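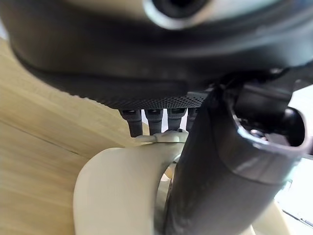 Dunkelgraues Gehäuse mit gelochter Leiste, darunter vier Finger einer Roboterhand

Arbeit & Beruf | Gespräche | September 2022

„Ein Register liest niemand von vorn bis hinten"

Von Jiahui Yuan

Sarmīte Urbonaitė beginnt jedes Buch hinten. Sie schaut zuerst, wie viele Seiten der Verlag für das Register freigehalten hat, dann liest sie das Vorwort, dann den Rest. Seit 18 Jahren erstellt sie Sach- und Personenregister, vor allem für Geschichtswerke und juristische Handbücher. Gelernt hat sie den Beruf nebenbei, in der Herstellungsabteilung von Parnstead. Heute arbeitet sie selbständig, von einem Zimmer im zweiten Stock aus, das nach Norden liegt.

„Ich hatte mich auf eine Stelle als Korrektorin beworben", erzählt sie. „In der ersten Woche ist jemand krank geworden, und ein Register musste fertig werden. Ich habe gesagt, ich kann das. Ich konnte es nicht." Das Ergebnis habe unter dem Stichwort „Staat" eine halbe Spalte Seitenzahlen enthalten, ohne jede Untergliederung. Der Autor rief an. „Er war höflich. Er hat mich gefragt, ob ich selbst in dieser Liste etwas finden würde."

Die Arbeit läuft heute weitgehend am Bildschirm. Urbonaitė benutzt Jellimer, ein Programm, das Einträge sortiert und Verweise prüft. Die Stichwörter vergibt sie selbst. Vollautomatische Register hat sie mehrmals nachgebessert, zuletzt bei einer Stadtgeschichte. Dort stand der Bürgermeister unter drei Schreibweisen im Personenteil, und sein gleichnamiger Sohn war mit ihm zusammengelegt worden. „Das hat mich länger gekostet als ein neues Register. Den Auftrag hätte ich so nicht annehmen sollen."

Wie viel sie an einem Tag schafft, hängt vom Text ab. Bei einem erzählenden Sachbuch kommt sie gut voran, bei einem Kommentar zum Erbrecht sind es 20 Seiten, und danach hört sie auf. „Wenn ich müde bin, nehme ich alles auf. Jeden Ortsnamen, jede Erwähnung. Das merkt man einem Register an, es wird zum Ende hin dick."

Am meisten Zeit verwendet sie auf die Frage, unter welchem Wort jemand suchen wird. Im Buch steht „Brotteuerung", gesucht wird vielleicht „Getreidepreise" oder „Hunger". Sie legt dann Verweise an, manchmal mehr, als dem Verlag lieb ist. Beim Gagnon, einem zweibändigen Handbuch zur Agrargeschichte, sollte das Register 16 Seiten umfassen. Ihre erste Fassung war deutlich länger.

„Ich habe drei Tage lang gestrichen", sagt sie. „Erst die Personen, die nur in Fußnoten vorkommen. Dann die Doppeleinträge. Dann kam der Käse dran." Das Kapitel zur Milchwirtschaft enthielt viele Sorten, und sie musste entscheiden, welche davon einen eigenen Eintrag bekommt. Stilton blieb drin, weil der Handel damit über mehrere Seiten behandelt wird. Andere wanderten unter „Käse, regionale Sorten". Eine Leserin hat sich später beschwert.

Beschwerden bekommt sie sonst selten, Lob auch. In den meisten Büchern steht ihr Name nicht. Das stört sie weniger als der Terminplan. Das Register kommt zuletzt, wenn der Umbruch steht, und jede Verspätung davor geht von ihrer Zeit ab. „Autoren dürfen überziehen, Lektorinnen auch ein bisschen. Ich bekomme eine Mail am Freitag, und die Druckerei wartet am Mittwoch." Ändert sich danach noch der Umbruch, verschieben sich die Seitenzahlen. Sie geht dann alles noch einmal durch — auch die Einträge, die stimmen müssten.

Ob der Beruf eine Zukunft hat, beantwortet sie knapp. Für E-Books werde weniger bestellt, weil viele Verlage die Volltextsuche für ausreichend hielten. Bei Handbüchern sehe es anders aus. „Die Suche findet das Wort. Wer nach Armut sucht, und im Kapitel steht nur ‚Bedürftige', findet nichts."

Wer mit dem Registermachen anfangen will, dem rät sie zu einem Kochbuch. Zutaten, Gerichte, Zubereitungsarten, dazu ein paar Namen, die keiner kennt. „Da sieht man schnell, ob einem das liegt." Sie selbst schlägt in Buchhandlungen noch immer zuerst die letzten Seiten auf. Gekauft hat sie zuletzt eine Biographie, deren Personenregister sie zu kurz fand.

Im November beginnt sie mit einem Band zur Geschichte der Flussschifffahrt. Das Manuskript ist noch nicht da.

Schlagwörter: Buch, Verlag, Register, Selbständigkeit

Weitere Gespräche
Die Kartenzeichnerin und das Hochwasser
Warum Fußnoten wieder länger werden
Ein Vormittag in der Setzerei
Korrekturlesen bei Nacht

Diese Website verwendet Cookies. Mit der weiteren Nutzung stimmen Sie dem zu. Einstellungen ändern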